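About Prenell

Prenell is a crime and courts news service based in Juvton. We report on arrests, charges, trials and inquests in Juvton, Bayram and the Sisell valley, and supply copy to local papers.
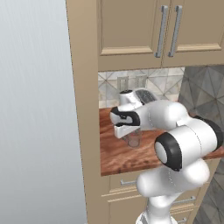

Robot arm above a clear glass cup, kitchen counter.

The court archive holds 1,642 case reports. Each entry lists the charge, plea, verdict and sentence, and is updated if an appeal is filed. Names of minors are withheld. Corrections are logged at the foot of the report.

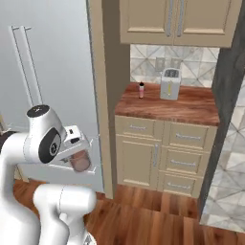

Cup held in the gripper, kitchen nook.

Subscribers receive alerts by email. Reprint requests are limited to 246 words per report.

Page last revised August 2020.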